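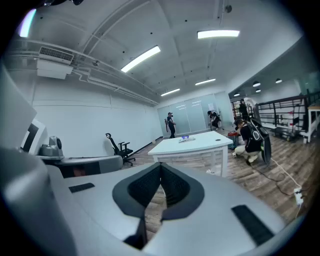 Pletumell Recipe Card Collection

Last updated 19/03/2023

Welcome, and thank you for stopping by! This folder holds typed copies of 2,139 handwritten recipe cards from the kitchens of Pletumell and the farms out toward Sarnanier, most of them baking, with a good deal of pickling and a surprising amount of plum jam. I started typing them up one September when my aunt handed me a shoebox, and then the neighbors heard, and, well, you can see how it grew.

What you get
cards.csv has one row per card, with the title, ingredients, method, family name and decade (if I could work it out).
notes.txt holds the scribbles from the margins, which I love more than the recipes. "Too sweet for Diekmann side" appears on 18 different cards!

How it was typed
I kept the spelling as written, even where it hurt. Amounts stay in whatever the cook used, so expect teacups, knobs of butter and "enough flour." Where a word was smudged past reading I put [?]. Gerd Stöcker read the German cards for me, over 55 of them, and caught two places where I had mixed up baking soda and potash, so please thank him if your gingerbread rises.

Known problems
Decades are guesses for any card without a date. Some recipes show up twice under different names, and I left them alone, as sisters do not always agree on whose cake it was. Oven heats are mostly "moderate" or "quick."

Using it
Cook from it, print it, share it with your mother. If you put the cards in a book, please keep the family names with them. Corrections are very welcome, and so are more shoeboxes.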